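Ticket: Pink marks on the white table, packing room
Opened by: Aaliyah Lemieux
Status: open, waiting on a reply from Makow

Hi all, me again with the table by the grey-beige wall panels. The pinkish-red marks are still there and I'd love some help before I ruin the top!

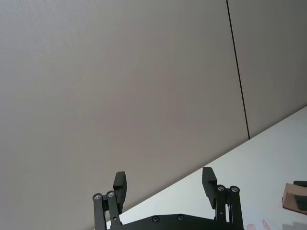 What I've tried so far

Started with a damp cloth and dish soap, the same as I do every evening. The cloth came away clean, so whatever it is, it isn't sitting loose on top. Then I left a soapy cloth on the spot for 20 minutes while I had lunch (leftover soup, thanks Josée) and rubbed again. Maybe a tiny bit paler? I went back and forth on that and decided I was being hopeful.

Next was rubbing alcohol on a cotton pad. I tested it on the underside first – no dulling that I could find – and then did one small patch on top. A little pink on the pad this time, so I stopped there and wrote this.

What I think it is

My bet is the stamp ink. We switched to the red Storka pads in February and I've had it on my sleeves ever since. Kirsten thinks it's dye from damp tissue paper, and she could be right, we did have a wet delivery that week.

Reply from Lucie Bélanger

Please don't use the scrubbing sponge on it! I did that on the old table and got a dull patch the size of a saucer that never came back. If the alcohol lifts some color, keep going with that, fresh pad every time, and wipe with plain water after. Also check the bottoms of the cardboard boxes before you set them down again.

Update from Aaliyah

Second round of alcohol done, five pads. The outer smudge is fainter for sure, the middle one hasn't budged. I've emailed Makow to ask if their cream cleaner is safe on a slightly glossy top, and I'm keeping the stamp pad on a tray until I hear back. Leaving this open.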